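Ticket: Shelving unit in workshop leans, cubbies out of square
Opened by: Noura Saab
Assigned to: Rhonda Fraser, Penner Facilities
Opened: 28 December 2021
Status: Waiting on parts

Noura Saab wrote:
The white open shelving unit in the workshop rocks when you put anything in the top row. It was fine when it was assembled in May. Nothing has been moved since except the bins. I tightened every bolt I could reach and it still rocks.

Rhonda Fraser wrote:
Which wall is it on, and is it fixed to anything? Please also measure the gap under each front corner.

Noura Saab wrote:
It stands by the brick wall, on the side toward the big window. No wall bracket that I can find. Left front corner is flat on the floor. Right front corner has a gap of 3 mm.
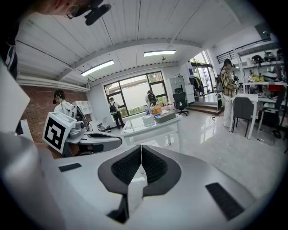 I slid a 2 mm shim under the right corner and it got better but did not stop. People walk past there with backpacks on all day, so I would like it fixed to the wall before it gets knocked.

Rhonda Fraser wrote:
Leave the shim in. Take everything out of the top row and keep the total load under 200 lb for now. I have ordered the Pinach wall bracket and two leveling feet from Biltbridge. For the brick side we need masonry anchors, which are not in the kit. I will bring those.

Noura Saab wrote:
Top row is cleared. Still a slight rock if you push on it by hand.

Rhonda Fraser wrote:
Noted. Keeping this open until the bracket is in.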